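ok so Fleltero finally said who's fronting the new earbuds and it's Ukura. UKURA. I have been refreshing that page since breakfast

for anyone just joining: Fleltero makes the little clip-on earbuds, Ukura is the band I will not shut up about, and the campaign starts 17 May 2025 with 2 TV spots and a bunch of short clips online

the first teaser is already up and it's 4 members on a rooftop, no music at all until the very end - then you get maybe one bar of something I don't recognize?? new song?? please

there's a fan box too. 1,000 of them, sold only through Gredidska, with the earbuds, a photo book and a signed card in 300 of the boxes. signed cards are random so good luck to all of us

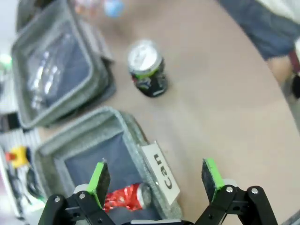
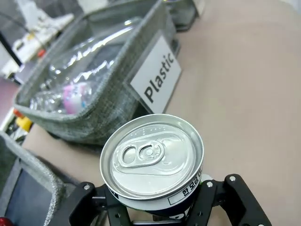 Kovalchuk replied that the Gredidska page only lets you order one box per account, and that you should save your address before the sale opens or the cart times out while you're typing it in. Same thing happened with the tour shirts, apparently.

ok going to save my address right now, thank you, I lost a tour shirt exactly that way and I'm still sore about it

also the earbuds come in the plain gray if you don't care about the box. same sound, same case, just no band logo on the lid. my sister wants those and says I'm being silly (she cried at the last show so I'm not taking notes from her)

will post the second teaser when it goes up. if that one bar turns out to be the single I'm going to need a day off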